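Assunto: Re: [manutencao-garras] Folga nas articulações e substituição das almofadas dos dedos

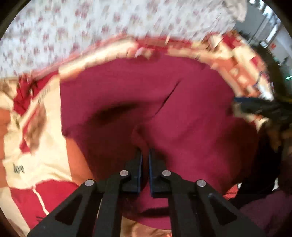 Exmos. Senhores,

Na sequência da mensagem do colega Bautista Farías, transcrita abaixo, a coordenação técnica da oficina de Geridham vem comunicar o procedimento de manutenção a aplicar às garras manuais de dedos paralelos utilizadas na tarefa de manipulação de têxteis. O procedimento entra em vigor no início de outubro e substitui a nota interna anterior, que tratava apenas da limpeza.

Em 15 de outubro, digo, até meados do mês, todas as unidades deverão ter a primeira ficha preenchida.

Bautista Farías escreveu:

> Caros colegas,
>
> Na unidade registada com o número 3665 verificámos que as pontas dos dedos deixaram de fechar em paralelo. O desvio nota-se sobretudo com tecidos grossos: a almofada esquerda chega primeiro, a prega escapa por baixo e o operador tende a compensar com mais força no gatilho. Com tecidos finos o problema quase não se manifesta.
>
> Limpámos as articulações e reapertámos a base, sem resultado duradouro. Pergunto se devemos substituir os pinos, as almofadas ou o conjunto completo, e se existe um intervalo definido para esta intervenção. Em Plillaren aplicam um critério próprio, que não encontrei por escrito.
>
> Pergunto ainda se a calibração da abertura tem de ser repetida quando se troca apenas uma almofada.
>
> Com os melhores cumprimentos,
> Bautista Farías
> Neltberg

Respondemos pela ordem em que as questões foram colocadas.

1. Pinos, almofadas ou conjunto completo

O sintoma descrito é compatível com desgaste nos pontos de rotação das placas. Os pinos metálicos devem ser examinados antes das almofadas. Com a garra desligada e apoiada na bancada, segura-se a base e move-se lateralmente cada ponta, com os dedos a meio curso. Se houver movimento perceptível de um lado e não do outro, retiram-se os pinos desse dedo e verificam-se também os furos das placas. Um pino riscado substitui-se. Um furo ovalizado obriga à substituição da placa; a colocação de um pino novo numa placa nessas condições não é aceite como reparação.

Os pinos do mesmo dedo são trocados em conjunto. Solicita-se que não sejam reaproveitados pinos de unidades abatidas, prática que encontrámos em duas fichas antigas de Plillaren.

As almofadas só são substituídas depois de eliminada a folga. Devem ser rejeitadas as que apresentem a face de aperto polida, rebordo descolado ou fibras presas que não saiam com a escova. A troca faz-se sempre aos pares, ainda que apenas uma esteja danificada. O conjunto completo fica reservado para unidades que tenham sofrido queda ou cujas placas estejam empenadas.

2. Intervalo

Fica definida uma inspeção a cada 300 ciclos de recolha e a substituição preventiva das almofadas aos 400. O trabalho com malhas grossas e felpas larga cotão, que se acumula entre as placas e retém o lubrificante antigo. Nas unidades afetas a esse tipo de material, a limpeza com escova seca passa a fazer-se no fim de cada turno. Não deve ser utilizado ar comprimido, que empurra as fibras para dentro das articulações.

Quanto ao lubrificante, aplica-se uma única gota por pino e remove-se o excesso com um pano que não largue pelo. Antes de a garra voltar ao serviço, abre-se e fecha-se várias vezes sobre um pano branco limpo. Se ficar mancha, repete-se a limpeza.

3. Calibração da abertura

A resposta é afirmativa: a calibração repete-se após qualquer intervenção nos dedos, incluindo a troca de almofadas. A sequência é a seguinte:

Fechar a garra em vazio e registar a posição de fecho.
Abrir até ao batente e registar a posição de abertura.
Fechar sobre o calibre fornecido com a unidade e comparar a leitura com a ficha.
Executar até 15 preensões num tecido grosso dobrado, alternando a orientação da prega.
Confirmar que as duas almofadas tocam no tecido ao mesmo tempo e que este não roda durante a elevação.

Se a última verificação falhar, a unidade regressa à bancada e não é utilizada em recolha, mesmo que as leituras do calibre estejam corretas. As gravações feitas com a garra desalinhada são assinaladas no registo da sessão, para que a equipa do projeto Lu possa decidir sobre a sua utilização.

4. Unidade 3665

Solicita-se ao colega Bautista Farías que retire a unidade de serviço e efetue o ensaio de folga indicado no ponto 1. Caso se confirme a ovalização dos furos, as placas deverão ser pedidas ao armazém de Geridham, ao cuidado de Darius Krūmiņa, com indicação do lado do dedo. Os pedidos recebidos até às 16h00 são preparados no próprio dia. As peças retiradas devem ser enviadas na mesma embalagem, identificadas com o número da unidade.

A ficha de manutenção revista será distribuída por esta lista. Até lá, mantém-se em uso a ficha atual, devendo a folga lateral ser anotada no campo de observações.

Com os melhores cumprimentos,

Darius Krūmiņa
Coordenação técnica, oficina de Geridham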